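Home | Courses | Course Notes | Library | Contact

Print this page | E-mail this page

Surface Materials and Care
Handout 8: Stone-Patterned Tabletops

This handout supports the practical session on pale worktops and tables. Students should read it before attending and bring their copy of the Bendero material record sheet.

A tabletop with a marble pattern may be natural stone, a cast product or a printed laminate. The three are cleaned differently, and colour alone does not settle the question. Students are expected to examine the edge, the underside and any joins before recording a material. Where the material remains in doubt, the entry should read "stone effect, unconfirmed". 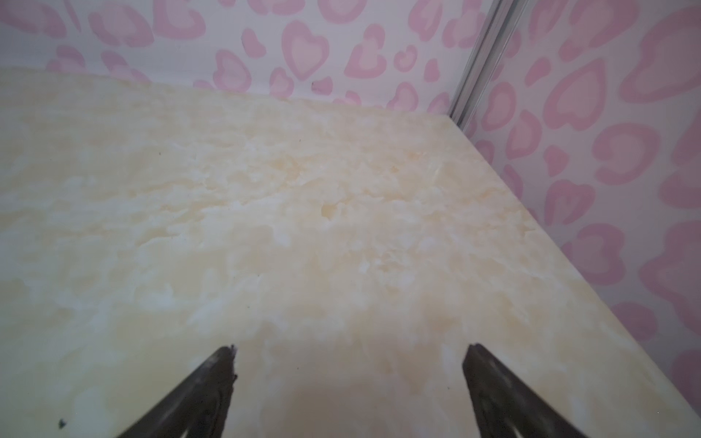
M. Henriques
Lecturer, Interior Surfaces Program

Cream and pale beige patterns are among the hardest to inspect. Cloudy swirls of white and ivory draw the eye away from light residue, and small marks are easily taken for part of the pattern. A dark speck, such as the one near the lower left corner of the tabletop, is to be entered on the record sheet as a speck until it has been tested with a soft cloth. It is not to be scraped.

Shadow also alters the apparent colour. Marble tones look greyer in shade, and a grey area should be viewed again under a second light before it is recorded as staining.

Procedure

Remove dry dust with a clean cloth, working from the far edge toward the body. Dilute 2 mL of neutral cleaner in 200 mL of lukewarm water. Apply with a well-wrung cloth, rinse and dry at once. Vinegar, lemon juice and abrasive powders must not be used on any surface recorded as unconfirmed.

The completed record sheet is worth 50 marks. Late sheets are accepted only by prior arrangement with the program office.

Contact the program office | Copyright Reltik College | Back to top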